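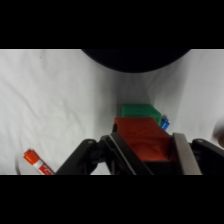
Greifübung mit Farbblöcken: Der rote Block sitzt zwischen den Fingern, der grüne liegt gleich dahinter.

Startseite | Greifsets | Kurse | Über uns | Kontakt

Kategorie: Das sind wir

Schön, dass Sie sich zu uns durchgeklickt haben! Wir sind Stemlow, ein kleiner Betrieb für Lern- und Übungssets rund ums robotische Greifen, und wenn man uns nach unserem Beruf fragt, wird die Antwort meistens etwas länger, also holen Sie sich ruhig einen Kaffee.

Angefangen haben wir zu zweit in einer ehemaligen Uhrmacherwerkstatt in Clenmont, mit zwei Werkbänken, einem sehr lauten Heizkörper und der festen Überzeugung, dass man Greiftechnik anfassen muss, um sie zu verstehen. Damals reparierten wir noch Messgeräte für Labore in der Umgebung, und die Greifer waren unser Feierabendvergnügen. Irgendwann fragte eine Berufsschule, ob sie einen davon ausleihen dürfe – und gab ihn dann ein ganzes Halbjahr lang nicht mehr her. Da wussten wir, womit wir weitermachen wollten.

Unser Set heißt Orkia. Es besteht aus einem Greifer mit zwei Fingern, einer kleinen Kamera am Handgelenk, der Steuerung und einer Kiste voller Übungsteile: Blöcke in kräftigen Farben, dazu allerlei Kleinkram, wie er in jeder Schublade herumliegt. Im Kursheft stehen sechs Aufgaben, die aufeinander aufbauen. Man beginnt damit, einen einzelnen Block zu fassen, und arbeitet sich vor bis zum Sortieren auf einer unruhigen Unterlage. Ein Tuch mit Falten ist uns dabei lieber als eine glatte Platte, weil es in den meisten Werkstätten und Küchen eben auch nicht aussieht wie im Prospekt. Und ein Stift, der quer daneben liegt, darf gern mit aufs Tuch!

Der zweite Teil unserer Arbeit ist der Kurs, den wir Jireš nennen (die Geschichte hinter dem Namen erzählen wir Ihnen gern einmal am Telefon, sie hat mit einem verpassten Zug zu tun). Dafür kommen wir zu Ihnen in die Schule, ins Ausbildungszentrum oder in den Betrieb, bauen alles auf und bleiben, bis die Gruppe allein zurechtkommt. Vorkenntnisse braucht niemand. Wir hatten schon Tischlerlehrlinge dabei, einen ganzen Physik-Leistungskurs und eine Runde pensionierter Feinmechaniker, die uns nach der Mittagspause erklärt haben, wie man die Fingerflächen besser einstellt. Einiges davon steht inzwischen im Handbuch.

Das Set kostet 1.968 Euro, das Kursheft ist dabei, die Ersatzfinger ebenfalls. Wir wissen, dass das für eine Schule viel Geld ist, und verleihen Orkia deshalb auch wochenweise. Im August machen wir Werkstattpause und warten die Leihgeräte, Anfragen beantworten wir in dieser Zeit etwas langsamer, aber beantwortet werden sie.

Wer uns besuchen mag, findet uns noch immer in Clenmont, gleich hinter der alten Mühle, am besten vormittags ab neun Uhr. Bitte kurz vorher anrufen, manchmal sind wir alle zusammen unterwegs, und dann steht man vor einer verschlossenen Tür. Den lauten Heizkörper haben wir übrigens behalten.

2 Kommentare | Seite teilen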